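Inspection checklist, local radio license renewal — Steddale and Flovthorpe
Visit date: 5 March 2025
Status: open, with comments

Read the comments before you read the marks. A "pass" on this form means the paper was in the folder. It does not mean the station does what the paper says.

## A. Ownership and control

- [x] Current ownership chart on file
- [x] Chart signed by an officer of the license holder
- [ ] Chart matches the last annual return
- [ ] Outside interests of directors listed

**Comment:** The chart shows Aerts holding both licenses through one company. The annual return shows two companies and a loan from Metance. We were told the loan is "purely financial." Maybe so, but the loan terms let Metance approve the program budget, and I'd call that a say in what goes on air. Marked as a mismatch until someone sends the full agreement. The summary we got runs to one page and leaves out the default clause.

## B. Public file

- [x] File can be opened by a visitor during office hours
- [x] Complaints log present
- [ ] Complaints log complete
- [ ] Political ad records posted within the station's own deadline

**Comment:** The log has 189 entries, and 11 have no outcome written down. All 11 are about the same call-in show. The manager's office says those were "handled by phone." There is no note of any call.

Ad records for October went up 13 days late. The explanation was a software change. The same explanation appears in the previous inspection, word for word.

## C. Local content

- [x] Weekly schedule supplied
- [x] Local hours add up to the license minimum
- [ ] Local hours confirmed from recordings

**Comment:** The schedule claims 8 hours a week made in Flovthorpe. I asked for recordings to check against and got the schedule again, in a different font. What I could hear over the two days was mostly the Steddale feed with a Flovthorpe weather read dropped in. If a weather read turns an hour into a local hour, the rule is not worth much, and the license should say so in plain words.
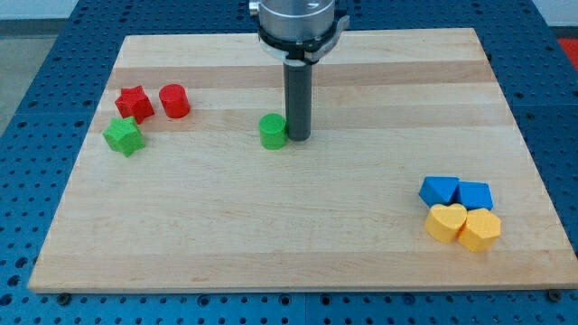

Aerts replied in writing that the rule speaks of programs "intended for" the area and never mentions where they are made, so a shared hour with local inserts ought to count in full. It added that no inspector had raised the point before and asked that item C be marked complete.

Not marked complete. The reply may be right on the wording, and I have passed that part to legal. It does nothing for the third box, which asks for recordings. An argument about what counts can wait until there is something to listen to.

## D. Newsroom independence

- [x] Written editorial policy
- [ ] Policy given to freelance staff
- [x] Sponsored segments labeled on air
- [ ] Sponsored segments labeled online

**Comment:** The policy is fine as far as it goes. It says the owner "will not normally" direct news coverage. Who decides what is normal? Ask for that line to be rewritten or struck.

On-air labels were clear in every segment I heard. Online, the same segments sit in the news list with no label at all.

## E. Due before sign-off

- [ ] Full Metance loan agreement, with schedules
- [ ] Corrected ownership chart
- [ ] Outcomes for the open complaints
- [ ] Air recordings for one full week, both stations
- [ ] Online labels fixed — send links, screenshots will not be accepted

Renewal stays on hold until all of section E is in. Partial sets go back to the sender.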